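December 7, 2019

Spent most of the morning on the fruit, and I want to get this down while I still remember which piece came from which box. The Kemon order and the Raline order got tipped out together when we unpacked, so from now on please keep the slips with the bags. The grapes are my favorite of the whole lot, a lovely clear green with the light coming through the berries, and they have a thin little stem that I'd like everybody to be gentle with (pick the bunch up from underneath, if you can).

I tried a few bowls on the marble counter and kept going back to the red plastic one, the flower-shaped one with the wavy rim. The white dish looked nice enough by itself, but against all that gray and white veining it just faded away, and the red is so cheerful next to the planks! The lumpy green fruit, which I've been calling a custard apple until someone corrects me, goes in on the left with the dark avocado lengthwise beside it, touching. The grapes wouldn't sit in there with them without hiding one or the other, so after a good deal of fussing I laid them on the counter to the left, leaning a bit on the rim.

Weights, for the list: the bowl with everything I could pile into it came to 700 grams on the Flulix scale. I took the reading 2 times and got the same number, which pleased me more than it should have. The shine on the inside of the bowl is strong under the overhead light, and I rather like it, but I'll try the lamp turned down a little and see whether the ribs show better.
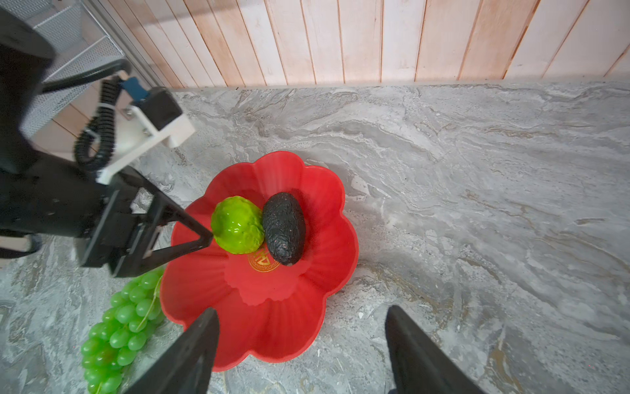

The lamp can wait until after lunch, though. I still have 30 labels to write out for the storage bins, and the Tseng tape is nearly finished, so if anyone is passing the supply closet, two more rolls would be very welcome. Bowls go on the low shelf, fruit in the bin with the blue lid.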